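Recording a series on your Verken box

Before you start, check that the box has at least 22 GB free. One hour-long drama takes up to 2 GB.

1. Press Guide and highlight any episode of the programme.

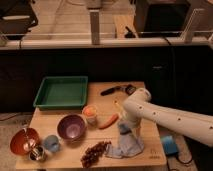
2. Press the red button twice. A single press records that episode only.

3. Choose New episodes or All episodes. Repeats on other channels are left out unless you pick All.

Note: if a pilot is listed under a different title — this happens with some imports — record it separately. 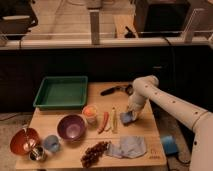

Small blue-grey cloth held against the tabletop

4. Set Extra time for live shows that may overrun. The longest setting is 90 minutes.

Caution: the box stores up to 400 recordings. After that it deletes the oldest unlocked one, watched or not.

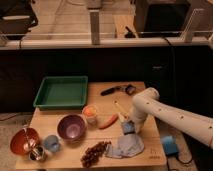 5. To keep an episode, highlight it in My Shows and press Lock.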